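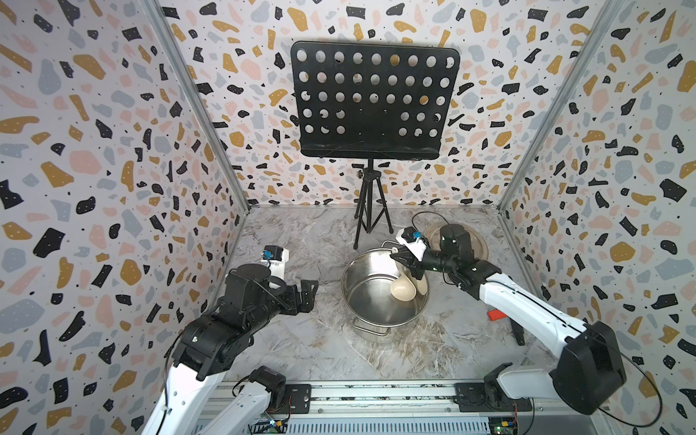
Right arm on the ladle, left arm waiting

Does anyone else's policy fall apart when you add a second arm's camera?

Posted by Kornél Erdős, September 3, 2022

Hi all, long-time reader, first proper post. I'm training a two-arm policy on kitchen stuff (pot, lid, ladle) by imitation, so it's me driving the arms by hand and the network copying me afterwards. I've got 1,241 demos so far. My plan was to compare two versions: one that only sees the fixed camera, and one that gets the fixed camera plus both wrist cameras.

I fully expected the three-camera version to win. Over 50 trials each, the fixed camera alone managed the ladle task 31 times, and the three-camera one managed 25. Same demos, same number of training steps, same starting positions. I've checked the image order going in and it's right. The odd bit is that it goes wrong before the grasp, while the arm is still travelling, and once it gets near the handle it's lovely.

Am I reading too much into this, or is there something daft in my setup? I've seen a write-up from the Tevau project where wrist views helped a lot, but they only had one arm.

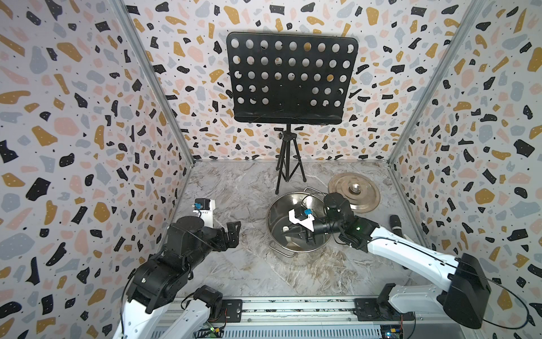
Right gripper over the pot, fingers down

Nizar Karam

Ooh, I had nearly this exact thing in March! You've got one arm doing the work and the other one hanging about off to the side, so its wrist camera gives the network a view that hardly changes with the task. What does change is wherever you happened to park the arm that day. Mine latched on to that. I'd move the idle arm a tiny bit at test time and the busy arm would wander off (drove me up the wall for weeks).

Two things to try, and do them separately or you won't know which one did it:

Blank out the idle arm's camera at test time only, with no retraining. If your successes go up or down by a lot, the network is leaning on it.

Then retrain with each wrist view dropped at random for part of the demos. I dropped them a quarter of the time, and I never tuned it beyond that.

Also, 31 against 25 out of 50 isn't a big gap. I wouldn't write it up as "wrist cameras hurt". I'd want three training seeds of each before I believed it, and honest error bars. Boring, I know, but I've been burnt.

One more question back at you: do you move the objects between demos, or just the arms? If the pot's always mid-floor, the fixed camera can more or less memorise where to go and the comparison isn't telling you much about cameras at all. 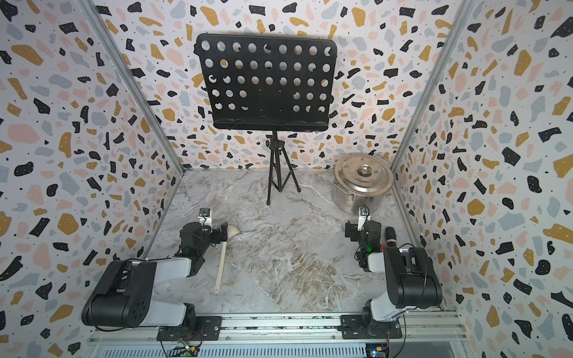 Another layout, with the stockpot at the back and the ladle on the floor

Afaf Moussa

Agree with Nizar on seeds. I'd add that you should score the stages separately: reached the ladle, closed on it, lifted it. You've said yourself the trouble is in the travelling, and one yes/no per trial hides that completely. When I split mine up, the wrist views were clearly better on closing and worse on reaching, and the two nearly cancelled out.

And keep a set of layouts you never train on. I test on the ones with the ladle lying flat on the floor as well as in the pot, and the ranking of my models flipped between the two.

Marcus Ferreira

just train longer, mine was rubbish until I gave it another 2,000 steps

Kornél Erdős

Thanks, all! Nizar, I blanked the left wrist camera this afternoon and got 33 out of 50, so I think you're on to something. I do move the objects, but less than I'd thought, now that I've gone back through the demos. Starting the dropout runs tonight with three seeds, and I'll score them by stage. Marcus, I did try longer, it just got more confident about going to the wrong place.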